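Stimmen im Klassenunterricht – wie macht ihr das?

notenfloh
28. Aug. 2006
Beiträge: 356

Hallo zusammen,
nach den Ferien bekomme ich eine Ukulelenklasse (fünftes Schuljahr), und der Förderverein hat uns tatsächlich 500 Euro dafür gegeben. Gekauft sind die Dinger schon, dreizehn Flenness Sopran plus eine Tasche Ersatzsaiten, also bitte keine Diskussion über Tenor oder Konzert, das ist durch. Die Kinder spielen zu zweit an einem Instrument, einer greift und singt, der andere zupft, dann wird getauscht.

Mein Problem ist das Stimmen. Ich hab letztes Jahr vertretungsweise ein paar Stunden in der Parallelgruppe gegeben und war jedes Mal die halbe Stunde mit Wirbeldrehen beschäftigt, während hinten der Radiergummi flog. Neue Saiten dehnen sich ja auch noch wochenlang. Jetzt überlege ich: lasse ich die Kinder gleich in der ersten Stunde selber stimmen, mit Klavierton und Ohr? Oder stimme ich in der Pause alles vor und hoffe, dass es hält? Oder Stimmgerät rumgeben?

Bin für alles dankbar, auch für Spielideen!

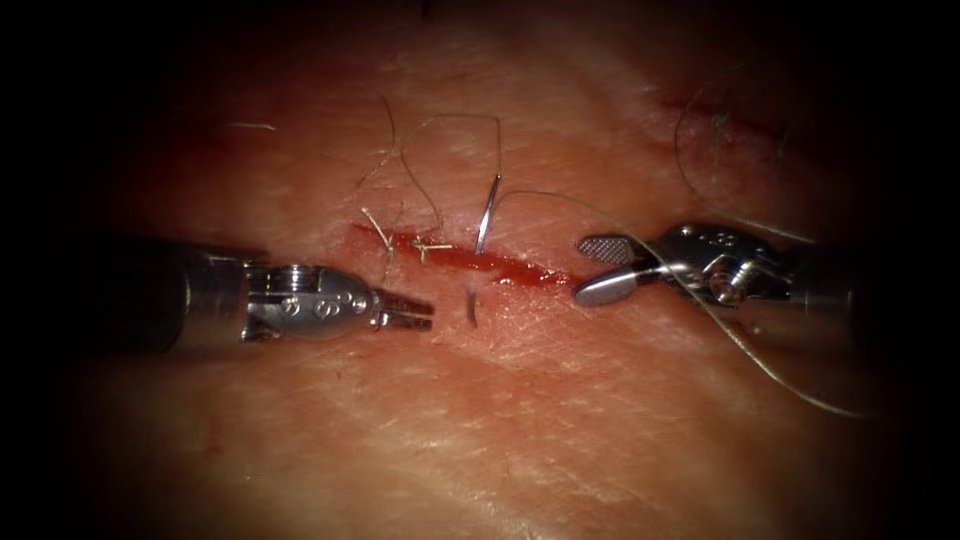

sokolp
Finger weg von den Wirbeln in der ersten Stunde, sag ich dir gleich. Ich hab das einmal gemacht und hatte danach fünf gerissene A-Saiten und ein weinendes Kind. Stimm vor, lass sie in den ersten Wochen nur mit leeren Saiten spielen und führ das Stimmen nach den Herbstferien ein. Im Oktober haben sich die Saiten auch halbwegs gesetzt.

Gruß
Peter Sokol

wirbelwind
Beiträge: 2719

Da muss ich Peter mal widersprechen, und zwar ziemlich heftig ;-)
Wenn du das Stimmen erst nach Wochen bringst, haben sie sich an „das macht der Lehrer“ gewöhnt und du kriegst es nie wieder los. Ich fange in der ersten Stunde damit an, aber ohne Drehen. Ich spiele am Klavier ein A, die Kinder summen es, dann zupfen sie ihre A-Saite und zeigen mit dem Daumen: zu hoch, zu tief, passt. Gedreht wird nur von mir und nur bei denen, die den Daumen begründen können. Das dauert anfangs ewig, ja. Nach drei, vier Wochen hören die aber Sachen, die manche Erwachsene im Chor nicht hören.

Ach ja, und die Reihenfolge: bei mir immer A zuerst, dann E, C, G. Das hohe G verwirrt sie sonst, weil alle denken, die oberste Saite müsste die tiefste sein.
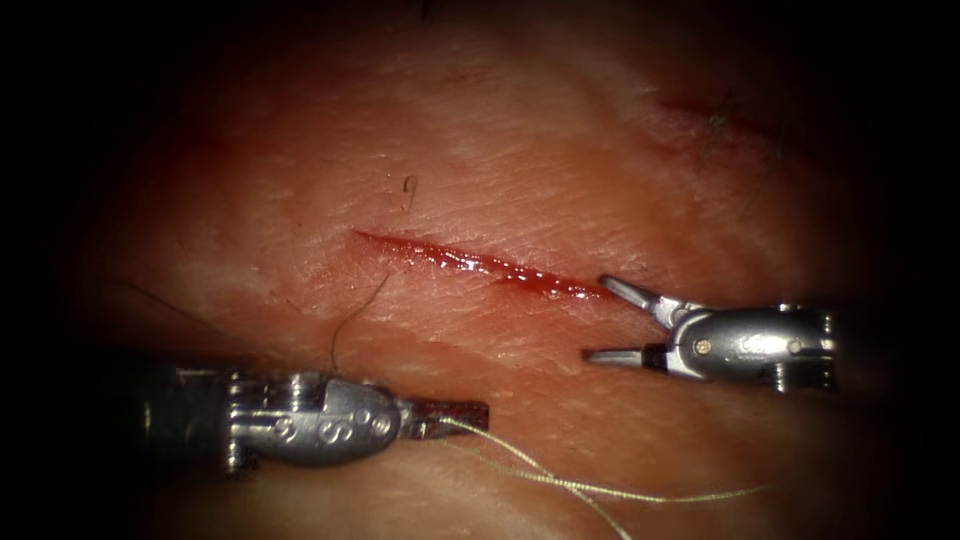

Schnitt in der Mitte, auf jeder Seite ein Instrument

notenfloh
Das mit dem Daumen gefällt mir sehr! Aber was machst du mit denen, die beim Summen den Ton gar nicht treffen? Ich hab mindestens zwei Brummer dabei, die kenne ich aus dem Schulchor, und ich will die nicht vor der ganzen Klasse auflaufen lassen.

wirbelwind
Die lass ich ganz leise summen, oder nur zuhören. Manchmal hilft es auch, wenn sie das Ohr an den Korpus legen, während der Partner zupft. Sieht albern aus, mögen aber alle. Und bitte nicht „Brummer“ nennen, auch nicht im Forum, irgendwann rutscht es einem im Unterricht raus (ist mir passiert, die Mutter stand in der Tür).

notenfloh
Ups. Hast recht.

g-saite_grabowska
Ich werfe mal das Stimmgerät in die Runde, das hier offenbar keiner leiden kann. Wir hatten an der Grabowska-Schule kleine Clip-Geräte zum Anklemmen und die Kinder haben das in zwei Stunden kapiert. Grüne Lampe, fertig, Musik machen. Ich hab eine Wochenstunde mit der Klasse, EINE, und die will ich nicht mit Gehörbildung am Wirbel verbringen. Gehörbildung mache ich auch, aber beim Singen, wo sie hingehört.

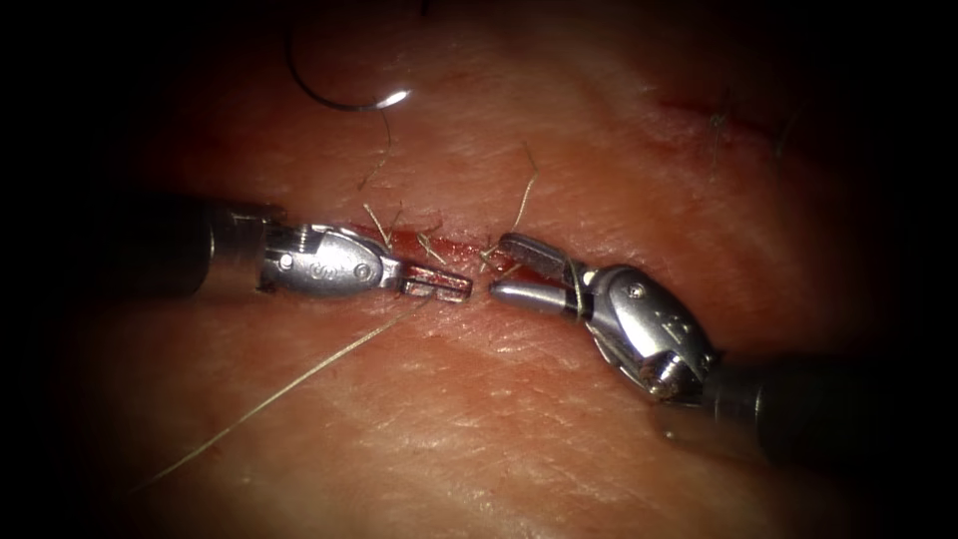
Und noch was zum Thema gerissene Saiten: die reißen meistens, weil jemand an der falschen Saite dreht und sich wundert, dass sich nichts ändert. Ich klebe deshalb bunte Punkte auf die Wirbel, dieselbe Farbe nochmal unten am Steg. Rot für A, Blau für E, Gelb für C, Grün für G. Seit den Punkten ist bei mir kaum noch was kaputt gegangen. Nimm aber die abziehbaren, die anderen hinterlassen eine Schmiere, die du nie wieder runterkriegst.

sokolp
Punkte sind gut. Beim Stimmgerät bleibe ich skeptisch, die Dinger reagieren im Klassenraum auf alles Mögliche, sobald nebenan einer mitzupft.

g-saite_grabowska
Die mit Mikro schon. Zum Anklemmen nehmen den Ton übers Holz ab, da ist das viel weniger ein Problem. Hast du die mal probiert oder ist das jetzt so ein Gefühl? ;-)

sokolp
Gefühl. Na gut, ich leih mir mal eins.

wirbelwind
Mir geht es weniger darum, ob das Gerät funktioniert. Die Kinder gucken dann halt nur auf die Lampe. Ich hatte mal eine Klasse von einer Kollegin übernommen, die konnten alle super mit dem Gerät stimmen, und als ich die Batterien rausgenommen habe, wusste keiner, ob zwei Töne gleich sind. Kompromissvorschlag: erst hören und den Daumen zeigen, dann mit dem Gerät nachschauen, wer recht hatte. Das lieben sie, weil sie mich auch mal erwischen.

notenfloh
So mach ich das! Also Plan bis jetzt: ich stimme in der Pause grob vor, am Anfang der Stunde Daumenspiel nur mit der A-Saite, dann ein Gerät zur Kontrolle, das reihum geht. Punkte auf die Wirbel kommen auf jeden Fall. Selber drehen dürfen sie ab Oktober, und zwar erstmal nur am roten Punkt. 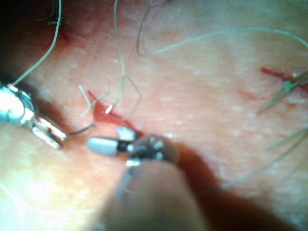 Was ich noch nicht weiß, ist, wohin mit den Ukulelen zwischen den Stunden. Der Musikraum liegt nach Süden und wird im September noch richtig warm, der Schrank im Flur hat dafür kein Schloss. Im Moment tendiere ich zum Schrank plus Vorhängeschloss, aber der Hausmeister muss da noch zustimmen. Und falls jemand das Heft von Suleck kennt, „Vier Saiten für alle“: lohnt sich das? Ich hab nur die Inhaltsangabe gesehen, da kommt F-Dur schon auf der zweiten Seite, was mir arg früh vorkommt.

g-saite_grabowska
Suleck ist okay, aber fang mit C und Am an, nicht mit seinem F. Das kannst du bei Am einfach später dazunehmen, ist nur ein Finger mehr. Die Kanons hinten sind brauchbar, die Popsachen hab ich übersprungen. Und nimm den Schrank. In der Sonne verstimmt sich dir alles.

sokolp
Im Suleck ist auf der Grifftabelle das G7 falsch gedruckt, jedenfalls in meiner Auflage. Schau da vorm Kopieren mal nach.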